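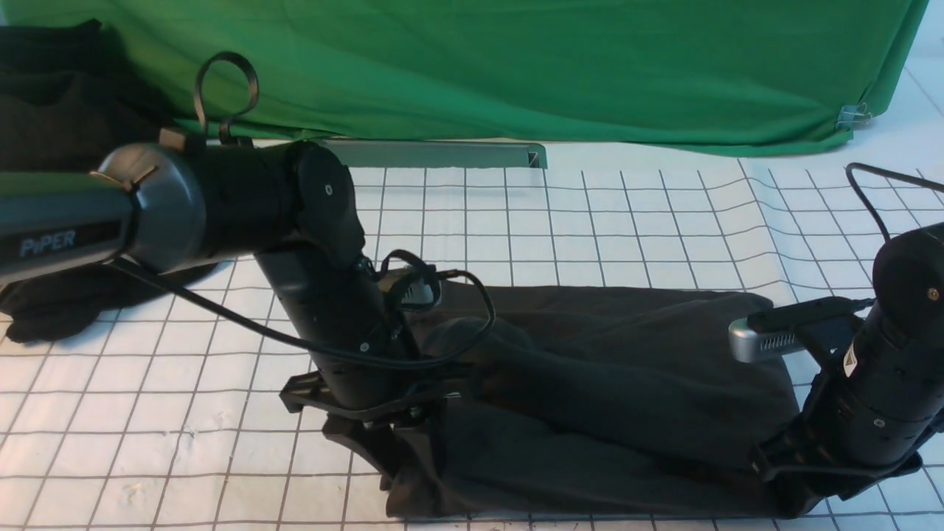
Home Projects Reports Staff Contact

Two-Arm Cloth Handling Kit: Trial Report

Student project report, second-year robotics option
Group: Ivana Carrasco, Zofia Pawlak, Ishbel Gunn
Supervisor: Marcela Brabec

1. Background

Kollitz is a small supplier that rents out ready-made work cells to colleges and small workshops. The cell we tried is sold under the name Lovlow. It is a package of two robot arms, cameras, a printed table sheet, a backdrop and the control software, with a setup guide and a support line. The arms are bought in, and ours were marked PiPER. Kollitz does the mounting, the cabling and the software.

Our department was offered the cell for one term. Our task was to find out whether students with no earlier experience of two-arm work could set it up, teach it a simple job with cloth and get the same job repeated. We were also asked to say whether the department should rent it again.

2. Setting up

The guide says one person can set up the cell in a morning. It took the three of us a full day. Most of that went on the cables. The clips supplied for the forearms are too few, so the cable has to hang in a wide loop at the elbow. If the loop is too tight the wrist will not turn the full way, and if it is too loose it gets near the cloth. We settled on a loose loop and checked it before each session.

The table sheet is white with a grid of dark lines. It was useful for putting the cloth back in the same place between runs, and we would have liked numbers along the edges. The green backdrop is plain fabric and was held up with metal clips. It slipped on the first afternoon and we moved a clip to stop it.

Calibration is done from a menu and went well. Ishbel ran it with the guide closed on the second day and had no trouble.

3. The job

We chose straightening and folding a dark grey cloth. Cloth is harder than boxes or cups as it does not keep its shape, and the product sheet makes a point of saying the cell is suited to it. Each run started with the cloth crumpled on the grid. The arms had to take hold of it, pull it out and fold it once.

A student guides the arms through the job by hand while the software records. We recorded 200 of these runs, shared between the three of us. The software then trains on the recordings overnight on the computer that comes with the cell.

Zofia noticed early on that our recordings did not match. She picked the cloth up by the corners, and Ivana took it by the middle of the short side. We threw out the first batch and agreed on one way of doing it. The 200 runs are all from after that point.

4. Results

The trained cell took hold of the cloth with both grippers in most of our tests. Pulling it out was less reliable. The fingers press well into thick folds but tend to lose a single layer lying flat on the sheet. When one side slipped, the other arm usually carried on as if nothing had happened, and we had to stop it.

Folding was the weakest part. A fold that looked tidy from the side was often well off square when measured against the grid.

Dark cloth against black grippers was a problem in the wrist camera pictures. We tried a lighter cloth for 11 test runs, with fresh recordings, and the grip was better. We did not have time to repeat this properly, so it should not be taken as a firm result.

5. Support and cost

We rang the support line twice. Soledad Olivares at Kollitz answered both times and sent a corrected settings file for the gripper force within the hour. The written guide is less good. Section 8 describes a menu that is not in the current software.

The rental price was agreed with the department and is not given here. Spare gripper fingers are charged separately, which is not clear from the order form. We wore out one pair.

6. What we would do differently

Agree on the method before recording anything. Order extra cable clips. Keep spare cloth off the table or well away from the arms, as a pile at the side can catch under an upper link.

7. Recommendation

We recommend renting the cell again for teaching – it is safe to learn on, and the recording software is easy to use. We would not recommend it yet for anyone who needs cloth folded to a fixed standard. Marcela Brabec has asked Kollitz for a softer set of fingers to try in June, and the recordings have been kept on the department drive for the next group.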